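Marites Buenaventura was eating lunch at her desk when I called, and she told me right away that she'd had a good morning (the best kind of interview to walk into!). She leads the small group at Brevstead that teaches pairs of robot arms by having a person steer them through a job again and again, then training on the recordings.

"Everybody asks about the network," she said. "I'd rather talk about the recordings. We had 406 of them in May and we threw a lot away."

How many? She laughed. They kept 311. 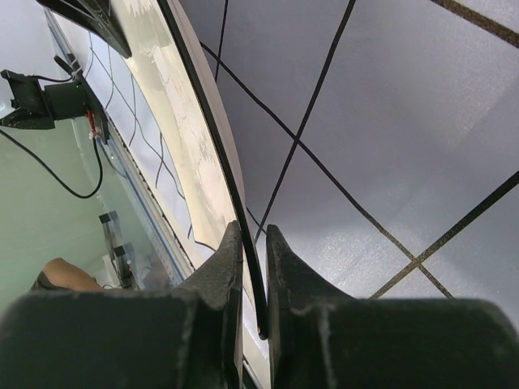 I asked what makes a recording bad, and I'd expected her to say drops and collisions. "Oh no, I love those. A fumble that gets fixed is gold. What I toss is hesitation - somebody stops to think, and the arm learns to stop and think too, only it has nothing to think about."

Her colleague Arnel Quiambao wrote the tool that finds those pauses. It's called Tiongson, after the street he grew up on, and it flags any stretch where both arms sit still for longer than 3 seconds. A person still makes the final call. I liked that part. 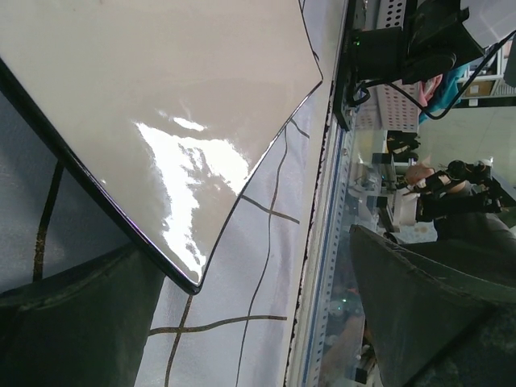 Close to the work: the view between the gripper fingers.

The result they're writing up is pretty simple to say. A policy trained on the trimmed set beat one trained on everything, and it did so on every task they tried. "I didn't believe it," Marites told me. "I made Arnel retrain with 10 different seeds. He was very patient with me."

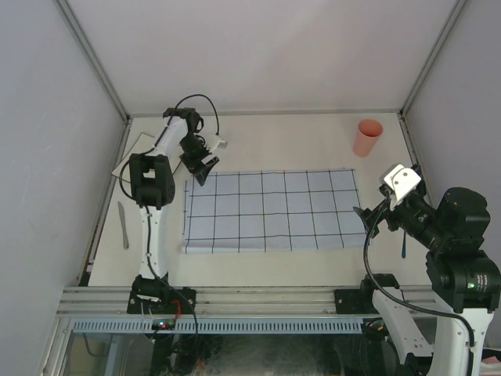 So is less data better? She wouldn't go that far, and I pushed a little. "For us, with two arms and a table, yes. Ask me again when Shiela has run it on the Zindstead setup. Her operators are faster than ours and maybe they don't freeze up the way we do."

We got onto the cameras after that. She uses close views and a wide one together, and says the wide one saves her whenever the fingers block what matters.
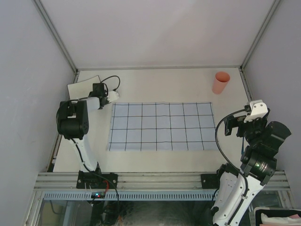

What she wants next is a way to warn the operator during the session, maybe a soft beep - Arnel hates the beep idea - so fewer takes end up in the trash. They're still arguing over it, and she had to go and argue some more at two o'clock.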